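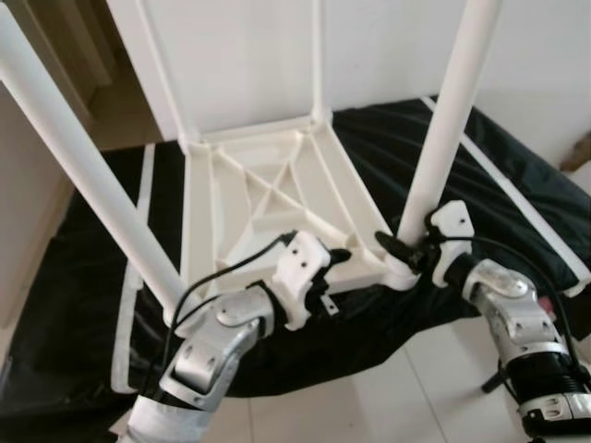
About Setwood

Setwood rents tables, seating and linens for weddings, school events and company meetings. Nahuel Herrera started the business in July with one van and a rented garage. We moved to our current building on Magyar Road in January 2018 and have stayed there since.

Most of our orders are for groups of 200 or fewer. The largest we have filled was a graduation with 2,066 seats, set up over 2 days.

Delivery is included inside the county. Outside it we charge by the mile, and the rate is printed on your quote. Our crew will unload to a ground-floor room or a level lawn. Stairs need to be arranged ahead of time. Setup and takedown are priced separately.

Linens are washed and pressed in our own laundry room. You do not need to wash them before pickup, but please shake them out and keep them out of plastic bags.

The showroom is open weekday mornings. Afternoons are by appointment. Customers of Ritaro Party Supply, which we bought when its owners retired, can still use their old account numbers.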